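Student Projects Courses Staff Library Contact
Search this site Enter keyword Go

Keeping Fruit on the Counter: Shared Storage in the Zamora Residence Kitchens
Final project report, Household Studies
Anum Rajput and Mélanie Caron

1. Background

The Zamora residence has 11 shared kitchens. Students who live there buy fruit individually but usually store it together, and much of it is thrown away before it is eaten. During October the project team recorded 824 pieces of fruit brought into the kitchens. Of these, 389 were discarded. The residence office asked whether a simple change in storage could lower that number without adding work for the cleaning staff.

2. Method

Two forms of storage were compared. Half of the participating households continued to use a deep lidded bin, the Hanico model supplied with the kitchens. The other half received a shallow open basket and were asked to keep it on the counter, away from the stove and out of direct sun. Twenty students agreed to keep a short diary of what they ate and what they threw out. Households chose their own fruit, and no shopping list was issued.

The basket was selected after a review of three types. A wire bowl from Calach marked soft fruit at the points of contact. A ceramic dish was heavy and was seldom moved for cleaning. Woven wicker was light and easy to lift, and its sloping sides allowed the contents to be seen from a standing position.
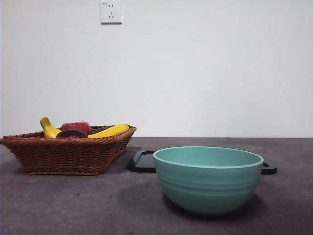
Figure 1. Wicker basket with a banana and other produce, placed near the wall on a dark gray tabletop.

3. Findings

Diary entries from the basket households mention fruit more often as a snack between classes. Several students wrote that they took a piece because they passed it on the way to the sink. In the bin households, the most common remark was that fruit at the bottom had been forgotten.

Bananas remained a difficulty in both groups. They ripened ahead of everything else, and the diaries suggest that other fruit stored against them softened early. Two households began keeping bananas on a separate hook — a change the team had not proposed but recorded with interest.

Fruit flies were reported in one basket household. The problem ended after overripe pieces were removed each evening.

4. Limitations

The diaries were kept by the students themselves and were not checked against the waste. Kitchen temperatures were not measured. The households also differed in how often they shopped.

5. Recommendations

The team recommends that open baskets be offered to any kitchen that requests one, with a printed card on daily sorting. The Zadetti fund has agreed to consider the cost of the cards. Bananas should be stored apart where space allows.

Household Studies Office Contact us Copyright, all rights reserved Back to top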